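Household Tips: Laundry and Linen
Posted 8/3/18

When the folding arm eats your stockings

The Hokura folding arm does a lovely tea towel. It does a respectable pillowcase. On the laundry bench at Nudcombe it had been doing both since July without a cross word, which is how it came to be trusted with a pair of stockings, and how I came to be standing over it with nail scissors and the power cord in my other hand.

What happened was simple enough. The arm picked up a stocking by the toe and tried to find the other end. A tea towel has another end, more or less where you'd expect it. A stocking has one too, only it moves further away the harder you pull. The arm kept pulling. When the far end finally came off the bench it flicked straight back into the wrist joint, which was turning at the time, and wound itself on like cotton on a bobbin. The arm went on to fold an imaginary tea towel with great care, then stopped dead and flashed its amber light at me.

The first mistake was the arm's. The second was mine: I reached in and tugged. The gripper let go and closed again on the side of my thumb. No blood, a good purple mark, and some language the dog hadn't heard before.

If yours has done the same

Switch off at the wall. The pause button on the Hokura holds the joints where they are and keeps the power on, and it will happily carry on if something leans on the button. Something will. Mine was a cardigan.

Give it 60 seconds after the light goes out. The fingers relax on their own, and you can usually ease them apart with a wooden spoon handle. Please don't use your thumb. I've tried the thumb.

Turn the wrist by hand against the winding, slowly. If it won't turn, snip the fabric. The stocking is gone already, and you are only deciding whether the arm goes with it.

Pick out every thread. A torch and a pair of eyebrow tweezers will do it. I thought I had them all, and then the arm started squeaking every time it faced the window. The repair bench at Bayram found a wad of nylon behind the dust seal, small enough to sit on a five-cent piece, and charged me as if it had been a wombat.

Check the finger pads before you plug it in again. Nylon under load polishes the rubber, and a polished pad will drop things for weeks. A wipe with a barely damp cloth is enough. No methylated spirits, no matter what your brother-in-law says about methylated spirits.

Working out what the fingers can hold

I've stopped testing new fabrics on the powered arm. I do it with hand-held grippers now, the two-fingered sort, one for each end of the garment, with your own arm doing the work of the motor. You feel the cloth stretch. You feel it start to creep out of the fingers, and you can let go before anything pings. Spread a mat over the bed, leave the quilt underneath, and you have a better work surface than any bench I own.
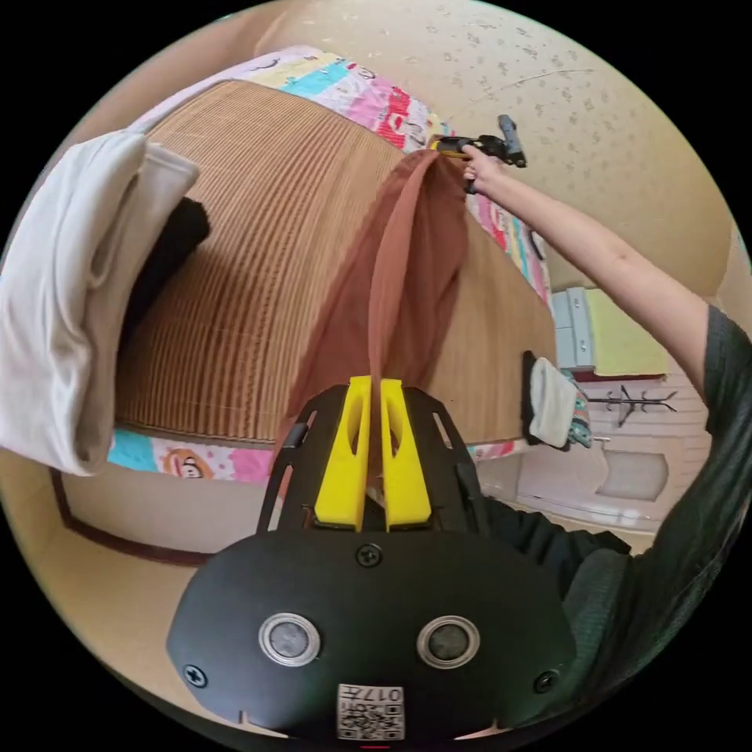
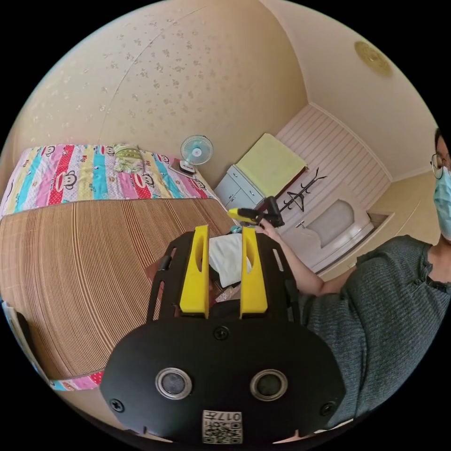
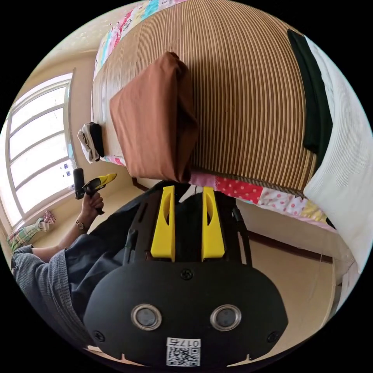
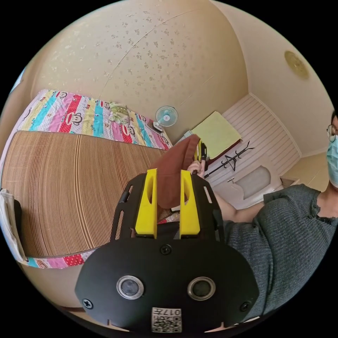
Hand-held grippers at the bedside, mat left on the bed.

An afternoon of this taught me more than the Hokura booklet, which covers sheer fabrics under "other items" and recommends "care".

Pinch deeper than seems polite. The tip of the fingers looks tidy and holds almost nothing. Bring the cloth well down between them, folded double if it's thin.

Keep the stretch short. If the middle of the fabric has gone narrow, you've already gone too far, and whichever end lets go first is heading for the other one at speed. Bring the hands together before you release either. On the powered arm, the setting you want is called "travel", hidden two menus down, and mine now sits at 30 per cent for anything with give in it.

Let the slack rest on the mat. A garment held up in the air at both ends has to be caught. One lying down can be nudged, flattened, walked away from while you make tea, and found in the same place when you come back.

Don't test on your good things. I keep a basket of laddered hosiery and orphaned scarves for the purpose. It has become quite a large basket.

Work with bare forearms if you can. Loose cuffs and moving joints are a poor match, and that goes double once you're back beside the powered machine. Long hair up, lanyard off, apron strings tied at the back.

What I no longer give the arm

Stockings and tights, obviously. Anything with lace, fringe or a drawstring. Bras, which have hooks, elastic and wire and seem to have been designed as a trap for machinery. Baby socks, which it picks up beautifully and then cannot find. Fitted sheets I gave up on for reasons of morale. It can't do them. I can't either, and having two of us in the house who can't didn't help.

Towels, tea towels, pillowcases, T-shirts and the heavier sort of scarf have given no trouble. Jeans are fine if the belt is out. Leave a coin in the pocket and you'll hear about it.

A few settings worth an evening

The force limit comes from the shop set for bath towels. There's a slider, and the manual suggests 500 for "mixed loads" without saying 500 of what. Start at the bottom and come up until it stops dropping pillowcases, then leave it alone.

Turn on "stop on loss of grip". It was off on mine. With it on, the arm halts when the fingers close on nothing, and a halted arm can't wind anything round its wrist. You'll get more false stops, mostly on thin T-shirts, and you'll have to walk over and start it again like a person with a lawn mower.

Pridov sell a fabric sleeve that goes over the wrist joint and covers the gap where my stocking went in. It fits well enough and comes in one colour, grey, which looks like a sock. Wash it cold. Don't let the arm fold it.

Stand back from the bench by the length of the arm plus a bit, and keep children and cats behind you. The cat at our place regards a warm folded towel as an invitation. I fold on the bench only when she's shut out, and she sits on the other side of the door and tells me what she thinks of that.

Next month: getting candle wax out of a tablecloth, by hand, with an iron and brown paper, and with everything else in the room unplugged.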